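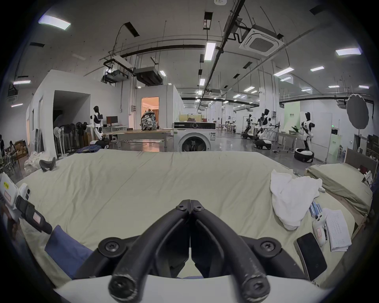

Gistside House Members' Meeting, Minutes

15 February 2023, ground floor lounge
Chair: Thérèse Lachance
Minutes: the member from 2B
Apologies: 1A, 3C

1. Last minutes
Approved with one correction. The May minutes said the dryer vent "has been fixed." 4A asked that this read "is said to have been fixed," as the laundry room still steams up. Changed.

2. Laundry room contract
Thérèse went through the offer from Dahlgren, who want to take out our two washers and put in Flivberg card machines. The sales letter says members would save money. Several of us could not find where. The machines are free to install, but we would be tied in for five years and Dahlgren would set the price of a wash after the first.

The letter leans heavily on the Kustby building, where members are described as "delighted." 2B phoned the Kustby office and was told that the machines work and that the cards are a nuisance. No one there would say they were delighted. They also would not say they were sorry, so this was not much help either way.

Our own log shows 822 loads last year. 4A doubts the log, having often forgotten to sign it, and thinks others are no better. Thérèse said it was the only number we had. 4A said that did not make it a good one. Repairs over the same period came to $843, most of it for one drum bearing on the older washer. The offer treats this as a normal year. Nobody present could say whether it was.

Agreed: no signature yet. Thérèse to ask Dahlgren for the year two price in writing, and for the cost of leaving early. If they reply with another brochure the matter is dropped.

3. Clothes and bedding at home
3A had put in a note saying that people wash things that do not need it, and that a house rule on full loads would do more than any new machine. Discussion was long. 1B thought most of us could air a pair of jeans and wear them again. 4A asked how a rule like that would be checked and by whom, and got no answer.

3A also claimed that lower heat makes sheets last twice as long. Asked for the source, 3A had read it on the back of a box of detergent. The minutes record the claim without backing it.

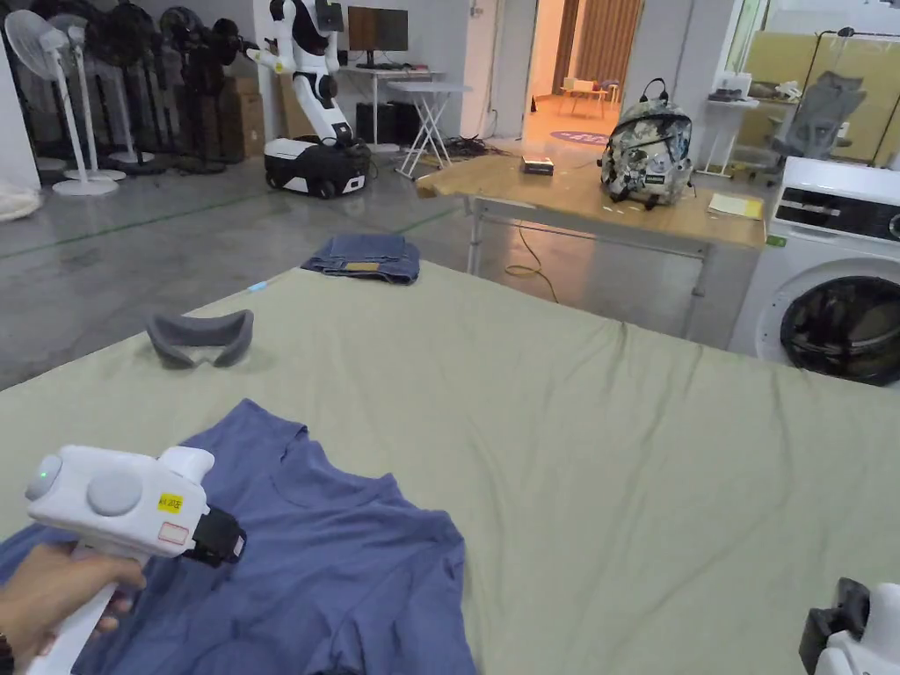
Item 3: T-shirt and folded jeans on a green sheet.

Agreed: no rule. A notice may go up by the washers asking for full loads. 3A to write it, one page at most, and please no capitals.

4. Guest room
The guest room was booked 27 nights last year. 2A wants to buy a new mattress topper and quoted $167. 1B asked whether any guest had complained. None had in writing. 2A said guests are polite. 1B said that by this reasoning we should replace everything.

Vote: three for, four against. 2A may bring it back with a guest's actual words.

5. Hallway light timer
Still goes off before a person carrying a basket can reach the third floor. The electrician says it is set correctly. Members who use the stairs disagree. Thérèse to stand there with a watch while he climbs them.

6. Any other business
4A asked why item 2 has now been on the agenda at four meetings. Noted.
A single gray sock has been on the laundry room shelf for some time. It goes out with the trash at the end of the month.

Next meeting: Thérèse to post a date once Dahlgren have replied, or in May if they have not.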